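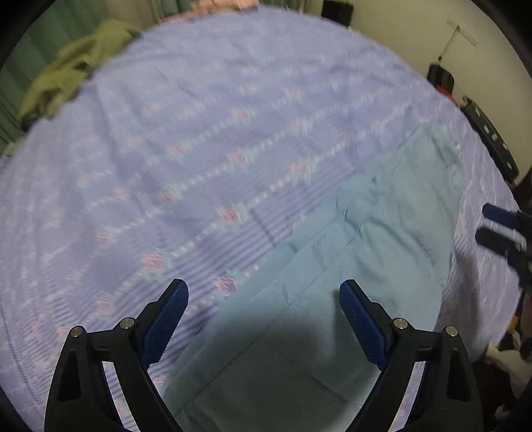 Folding on a bed is the subject of Unit 4, and most of the trouble students have with it comes from the surface. A table is flat and stays flat. A bed gives under the hands, and the cover on it moves when cloth is dragged across it. The cover can also help. A bedspread with thin horizontal stripes, like the lavender one with the rows of pink flowers, gives you straight lines to fold against. The light blue cloth lying on it has creases running diagonally, so the first job with a piece like that is to turn it until one long edge sits along a stripe.

Before you start

Read the Unit 3 notes on sorting. Bring one flat sheet and one garment on Friday. Pillowcases do not count as sheets for this exercise.

Pull the bedspread tight at all four corners. Move bags, belts and straps off the part of the bed you will work on. Garments waiting their turn go in one pile at the far end, away from the edge, or they will slide to the floor while you are working on something else.

Flattening

Find two corners on the same short side and lay them down first. Smooth from the middle of the cloth outward with the flat of the hand. Do not pull from one corner only, as this puts a diagonal crease back in. Thin cloth needs a light touch. If the bedspread starts to bunch underneath, stop, lift the cloth, straighten the cover and lay the cloth down again.

Small wrinkles can be left. We are folding, and pressing comes in Unit 6.

Folding a flat sheet

1. Bring the long edges together. Check them at both ends and in the middle.
2. Smooth toward the fold.
3. Bring the long edges together again.
4. Fold in half from the short end, then in half once more.
5. Turn the stack over so the open edges face down.

Garments

Shake a crumpled garment out over the bed, holding it at the shoulders or the waistband. Lay it face down. Fold the sides in to the width you need for the shelf, then fold up from the bottom. Heavier garments take fewer folds.

Common faults

Corners that do not meet at step 1. Go back, because the error doubles at step 3.

Working across the full width of the bed. Stand on one side and bring the cloth to you.

Stacking on the bed while still folding. The stack leans as the mattress moves. Put finished pieces on a chair or shelf.

For next time

Fold the same sheet 5 times at home and note which step is slowest. The Drultthorpe group meets in the upstairs room again. The Tistavley group should use the side entrance during August.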